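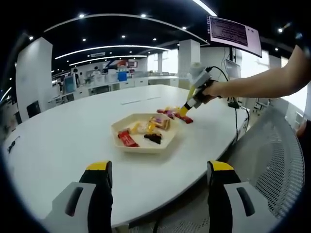 23rd July. Gripper budget, second pass

Went through the order list again this morning before the Jilia quote runs out. We have two hand-held grippers in regular use and the plan from February was to go to 12. I no longer think we need that many in one order. The main cost is the fingertips and pads, then cables, then the units themselves. On the conference table setup both grippers work at the same table, the far one over wrapped candy lying just beyond the tray, and the black cable on the far one loops out and hangs over the table edge toward the floor. I want longer cables and proper strain relief on anything new we buy, and clips for the table edge.

Quotes so far:
Jilia — full units, lead time ten weeks, cable included but short
Dustmont — pads and tips only, ships in 2 weeks
Nishimura — full units, costs more, spare tips in the box, no answer yet on cable length

Svyatoslav Stelmakh wants to stay with one supplier so that spare parts fit everything. I agree for the units. For tips I would still split the order, as Dustmont is nearly 20 percent cheaper and the last set from them fit without filing. Need to ask them if the price holds for a small order. Svyatoslav has the contact.

Proposed for this quarter:
4 full units (Jilia, unless Nishimura comes back lower)
20 sets of tips, yellow, same as now
10 long cables
table clips, one box
one more hard case, the old one has a broken latch

Put off until next quarter: the other units, the second charging shelf, and the Numar license upgrade. Numar will hold the current price if we tell them by the end of the month. Email them tomorrow.

Consumables are still coming out of petty cash and should not be. Candy and snack bars are cheap but we replace them often — wrappers split and then the pieces go in the trash. Give them their own line. Same line can cover trays. The beige hexagonal one is fine, but I would like a deeper one too so we can try steeper sides.

Open: who signs for customs if we go with Nishimura. Also check whether the tips count as equipment or supplies. Last time we booked them as equipment and the form came back.

Svyatoslav to send me the old invoice. Spreadsheet is updated up to the cables, rest to do after lunch.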